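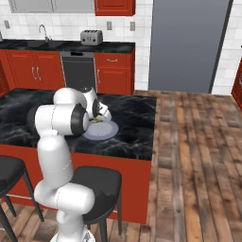

Last edited July 25, 2018

OK, a few of you asked when the robots are coming to do our dishes, so let's do a thread. I've been messing with simulated kitchens on and off since spring and I have opinions (sorry in advance).

1/ Short version: can a machine clear a plate off a counter? In a simulator, on a good day, with a plate it has met before, sure. In your house, with your kid's cereal stuck to it? Ask me again in a few years.

2/ The first one up top is the chore I've been staring at all week. Arm over the island, gripper pointed down at a plate with a bit of food on it. Sounds like nothing! You do it forty times a day while yelling at the dog.

3/ But think about what your hand does there. A plate is wide and flat and the rim is the only good place to grab. Come in a little too low and you bump the counter. Come in a little too high and you close on air. And if there's food on it you can't just tip it sideways and hope.

4/ Benedek Deák (who has way more patience than me) ran a plate pickup 400 times in his own sim setup, Hurix, and sent me the numbers. 41 of those were what he calls "clean." I asked what the rest were and he said "educational."

5/ Now, fridges. Fridges are where I get grumpy. People think the hard part is finding the milk. Nope, it's the doors. 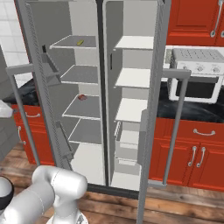

Both doors open, hardly anything on the shelves. Love this for the robot, does not look like my fridge.

6/ To open one of these, the arm has to hold a handle that moves in a big curve, and the base has to get out of the way of the door it's pulling. Humans do a little backwards shuffle. Watch yourself next time, it's kind of a dance move.

7/ Then there's the shelf problem. Small thing, way at the back, shelf right above it. With a long arm and fat joints you run out of elbow room fast. I'd put "get the last lime from behind the pickles" near the very end of the list of solved chores.

8/ Anika Haverford asked me if a side-by-side is easier than a single door. I think yes for the swing – each door is narrower – and no for the reaching, same reason. She has the single kind and says hers sticks, so she's staying out of it.

9/ Next gripe: furniture. Every robot demo I grew up on had a bare table in a bare room. Kitchens have stools. Stools have skinny legs and rings and they are never where you left them.
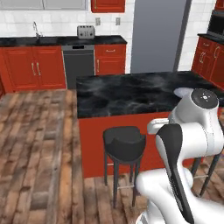 Gripper, stool, edge of the island. Tight quarters.

10/ A wheeled base wants to get close to the counter so the arm can reach the middle. A stool wants to live in exactly that spot. So either you teach the thing to drive around, or you teach it to move stools, and now your dish robot is a furniture robot too.

11/ "But shops and warehouses have it figured out!" Kind of! My cousin's place, Plovis, does parts bins, and they have a machine that moves the same tray to the same rack all shift long. Great at it. It also has 25 feet of taped-off floor and no stools.

12/ That's the gap for me. A shop can be rearranged to suit the machine. I'm not rearranging my kitchen. I barely rearrange it for my mother-in-law.

13/ What I'd pay for today, if somebody sold it: something that wipes the counter. Flat, no grabbing, mistakes are cheap. Unloading the dishwasher is the dream but forks scare me.

14/ Going to try drawers in August and will add to this thread if I get anywhere. Tell me your most hated chore in the replies. If it's fitted sheets I can't help you – a person can't do those either.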